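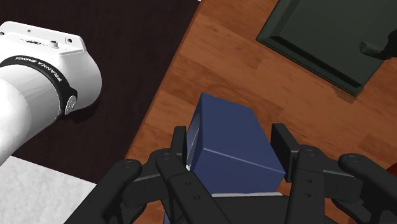

Learning to bake bread in a rented kitchen

When we moved to Brarndale in March I told myself I would finally learn to make a decent loaf. I had been saying it for years, mostly in the direction of my mother, who baked every other morning of my childhood and never once wrote anything down. Her instructions, when I rang to ask for them, went something like "enough flour, and then a bit more if it looks at you funny". I love her dearly but you can't put that on a shopping list.

The kitchen in the new place is small and the oven is older than I am, I should think. The numbers have worn off the dial completely, so the first thing I bought was an oven thermometer, one of those little ones that hangs from the shelf. I'd set the dial to where I thought 200 ought to be and it came up a good deal lower, which explained a great many sad sponges. There is now a dot of nail varnish on the dial to mark bread and another one, in a different pink, to mark everything else.

My first loaf was a brick. I'm not being modest. I used 500 grams of strong white flour, a sachet of yeast, salt, water, and a recipe from the back of the bag, and I was so anxious about overdoing things that I gave it hardly any kneading and far too little time to rise. We ate it toasted, with soup, and my husband said it was very filling (he is a kind man). The second was a bit better and the third was worse than the first, and after that I stopped for a few weeks and bought sliced.

What got me going again was Rebecca Leone, who lives two doors down and turned up one afternoon with half a loaf wrapped in a tea towel because she had "made too much". I have since learned that she always makes too much. It had a dark crust that crackled when you pressed it and it smelt faintly of beer, and I'm afraid I ate most of it standing up at the counter before anyone else came home. I went round the next day to return the tea towel and stayed for 2 hours.

Rebecca's bread

She makes it the evening before. That was the great discovery for me, because I'd always thought of bread as something that took over a whole day and kept you prisoner in the house, and she does it while the supper is cooking and then goes to bed. She mixes the flour, water and salt with a tiny pinch of yeast, far less than the bag tells you, gives it a fold or two over the course of the evening, and leaves it in a covered bowl on the side until morning. In hot weather it goes in the fridge. Then it's shaped, left for an hour or so, and baked in a heavy pot with the lid on.

I didn't have a heavy pot. I had a wide, shallow one with a wobbly handle, and bread baked in that comes out like a rather nice cushion. In the end I found an old cast iron casserole at the back of the charity shop in town, orange on the outside and badly chipped round the rim, and carried it home on the bus on my lap like a baby. It weighs a ton. I can only lift it out of the oven with both hands and proper gauntlets, having learned that lesson with a folded tea towel and I won't go into it.

Thirty minutes with the lid on, then a bit longer with the lid off until it's the colour you want. I used to take mine out too early every time. Rebecca says to wait until you're slightly worried and then give it five more minutes, and I must say she's right about that, though with my oven I start worrying sooner than she does.

A word about flour

I have tried all sorts by now. The supermarket's own strong white is perfectly good and I go back to it most weeks. Wholemeal on its own is too heavy for us, but a third of it mixed in with the white makes a lovely loaf for cheese. I had a go with rye, too, and it stuck to everything – my hands, the bowl, the taps, the cat's tail – and I was still finding little dried bits of it on the windowsill days later. I'll try again when the evenings draw in and I've more patience.

Water matters less than people make out, I think. Ours is very hard and leaves a crust in the kettle, and the bread doesn't seem to mind. Salt does matter. I forgot it once and the loaf looked magnificent, the best I'd ever made, and tasted of absolutely nothing. The ducks wouldn't have thanked me for it so I blitzed it into crumbs, and they're still in the freezer in an ice cream tub marked NO SALT.

Where I've got to

It's September 2022 now and I bake twice a week, sometimes three times if my sister's boys are staying, as they can get through up to 30 slices of toast in a weekend between them. I've started a notebook, on the grounds that somebody in this family ought to, and it's already got butter on it. Each loaf gets a line: how much water, how long it sat, whether the kitchen was warm, what came out. Half the entries just say "fine". One says "Mum would approve", and I did take her that one, wrapped in Rebecca's tea towel, which I seem to have ended up with again.

She turned it over, knocked on the bottom, and asked what recipe I'd used. I read it out to her from the notebook, grams and all. She said it sounded like an awful lot of bother, had a second slice with marmalade, and asked if I could bring another one next time I came.

I'm going to have a try at rolls next. If anyone has a way of keeping the tops soft I'd be very glad to hear it, as my first batch could have been used to prop the shed door open.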